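Why I Still Train on Paper Cups

My position can be said in one sentence, and I will then need a page to defend it. A person who builds a robot hand at home should teach it with cheap, light, annoying objects for much longer than he wants to.

I say this after 1,886 recorded grasps, most of them made on Sunday afternoons, with a hand-held gripper in my own fist and a table full of drinking cups in front of me. English is my third language, so please forgive me where I am too exact.
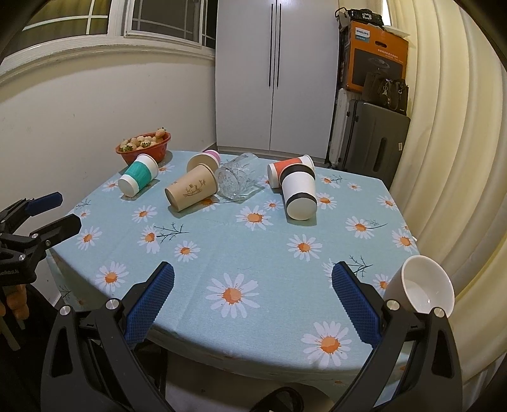
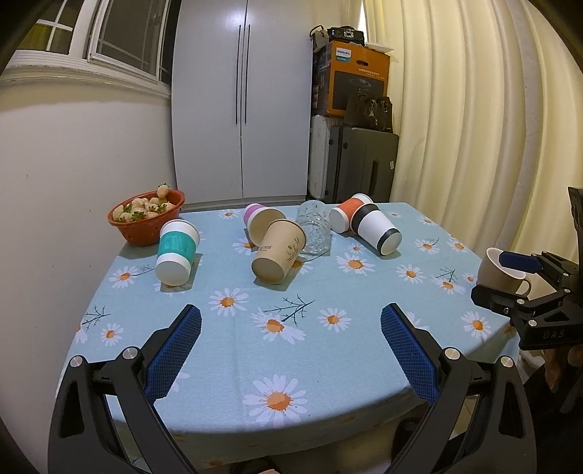
Cups lying on their sides, on a tablecloth with daisies.

When I began, I followed the advice that is common among hobby builders. The advice is to start with wooden blocks on a plain board, then to make the objects harder little by little. I bought the Julix starter blocks, 15 pieces, all with straight sides. For one month everything went well, and this was the problem. A block forgives you. You can come to it too fast or too low, you can squeeze it with double the needed force, and it will go up with the fingers and come down again the same block. My policy learned to squeeze. It learned this very well, and when I gave it the first paper cup it made the cup flat.

A paper cup on its side does not forgive. It rolls when you touch it on the wrong side. The rim is stiff and the wall is soft, so the same force is correct in one place and too much two fingers away. It is wider at the mouth than at the base, and for this reason two parallel fingers never really agree with it. If it is empty, it weighs almost nothing, and the motor current tells you nothing useful about whether you hold it or not. All this you get for the price of a package of cups from the supermarket.

Some friends at the Hendness workshop, where I rent a shelf and one half of a bench, do not agree with me. Their argument is serious and I want to give it fairly. They say that a difficult object hides your mistakes in the build. If the grasp fails, you cannot know if the reason is a loose joint, a bad calibration, or only the nature of the cup. With a block you can find the fault, and after this you can go to cups with a clean machine.

I accept the first half. For checking a joint, a block is better, and I still keep mine in a drawer for that use. But checking the machine and teaching the machine are two different jobs, and I think that many of us mix them because we do them in the same evening at the same table. My second gripper had play in one finger for 13 sessions before I noticed it. It was the cups that showed it to me, because they always rolled to the same side. The blocks had passed every test.

Then there is the question of the cloth. A plain gray mat is what most builders recommend, and Gethin even sells one with their arm kit. I understand why. The camera finds the edges easily and the pictures look scientific. However, no kitchen in my family has a gray mat. My mother's kitchen has flowers on the table, and if I want the arm to work there one day, the flowers should be in the data from the beginning. When I trained on the mat only, the network treated every round printed thing as something to pick up. A daisy is a round printed thing. I lost three weekends on this and I do not wish it to anybody.

For the same reason I do not mix only paper with paper. A glass, a ceramic cup and a paper cup have nearly the same job in a house, and they have almost nothing in common for a finger. The glass is heavy and the camera sees through it. The ceramic is smooth and punishes a pad that is worn. I change the pads after every 56 grasps on ceramic now. Perhaps this is too often, but a mug on the floor costs more than a pad.

What I do not like in our hobby is the hurry toward the nice video. The Olau arm became popular because of a short film in which it pours tea, and since then every beginner wants to pour tea in the second month. I wanted it also. I have such a film, and to make it I needed one whole evening of attempts and a cup glued to the table. I am not proud of the glue. A visitor who sees only the film believes that I have a robot that pours tea, and I have a robot that can, with some luck, meet a glued cup.

So my proposal is modest. Before you film anything, write down how many times the arm picks up a paper cup that lies on its side, in a place you did not choose. Ask someone from your house to throw the cups on the table while you look away. Write also the failures, with a word about each one: rolled, crushed, missed, dropped. I keep this list in a school notebook because the computer is already too full of my other lists.

My own number is still not good enough to print. With the cup mouth toward the arm, I am satisfied. With the base toward the arm, the fingers close too high and the cup jumps forward, and I suspect the angle of my wrist when I demonstrate. Next month I will try to hold the gripper lower, with the elbow on a cushion, and record the whole set again.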